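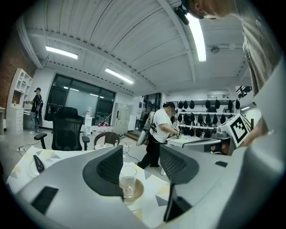 Gripper fingers at a table laid with a patterned cloth, a glass on a coaster and a plate.

Planning and budgeting for a small gripper set-up

These tips are for small workshops and shared work rooms that are about to spend money on hand-held grippers, or on an arm that will carry the same gripper later. They deal with the purchase and the first months of use. Programming is covered on a separate page.

Write the task list before the equipment list

List the objects to be handled, with the width, weight and surface of each. A drinking glass, a flat plate and a remote control make three different demands on the same pair of fingers. The glass needs grip without much force. The plate needs fingers that can get under or over a rim. If the widest object on the list is wider than the full opening of the gripper, stop and change one or the other before asking for prices.

Measure the opening yourself if you can borrow a unit. Suppliers quote it in different ways – some between bare fingers, some with pads fitted.

What to put in the budget

Our own sheet for a two-gripper bench came to 1,945 before any arm was considered. The lines were:

Grippers, 2
Spare finger pads, two sets for each gripper
Printed markers and mounting plates
Bench or table, with cloths and coasters
Storage rack
Power strips and cable covers
Test objects, with replacements
Contingency, 400

The contingency was spent in full. Most of it went on pads and on a second power run, both of which should have been separate lines from the start.

Pads and other wearing parts

Soft pads are consumables. Ask for the price of a replacement set in writing, and ask how long the supplier will keep them in stock. Tinow pads were the cheaper of the two types we bought and were changed more often. Prantl pads cost more and came with their own screws, of a size we did not hold. Over a year the difference was small.

Check that a pad can be changed without opening the body of the gripper. On one model we turned down, the housing had to come apart each time.

Wipe textured pads with a damp lint-free cloth at the end of the day. Do not use solvent unless the maker's sheet allows it.

Markers

If the system relies on square printed markers, order spares at the same time and keep one clean set flat in a folder. A scratched marker should be replaced, never inked over. Matt stock is preferable under strip lighting.

Table and floor

A household table is adequate for household objects. Fix the height and write it down. A tablecloth alters how things slide and how cups sit, so decide early whether the cloth is part of the task. Where it is, buy three of the same pattern from one batch and hold two back.

Allow clear floor on at least two sides of the table for people to stand and lean in. Mark the route between the bench, the rack and the door, and keep chairs out of it.

Power and cables

Count the chargers first, then the sockets. Power strips left on the floor by chair legs are the commonest trip point in rooms of this kind. Raise them to the underside of the bench or run them along the wall – the brackets are cheap. Do not plug one strip into another.

Storage

Hanging storage on a wall is better than a drawer for anything with soft or protruding parts. We use a Lastar rail rack, bought for garage tools. Label the rails and leave one empty for units awaiting repair. Small parts go in shallow drawers, one type to a drawer.

Comparing quotes

Put every quote on the same footing before reading the totals. Add delivery, tax, chargers, leads and one year of pads. Premar included leads and Prantl did not, and the order of the two quotes changed once this was corrected.

Points to settle in writing:

Delivery date for spares as well as for the main unit
Who pays carriage on a warranty return
Whether a loan unit is supplied during repair
Which software version is covered, and for how long

A 48-hour trial in your own room is worth more than a longer demonstration at the supplier's. Use your own objects, lighting and table.

When to buy the arm

Leave it until the hand-held work has been stable for several months. By then the object list will have changed, and with it the reach and payload required. If funds must be committed by March, ask for a fixed price with delivery deferred, and have the mounting pattern for your existing gripper written into the order.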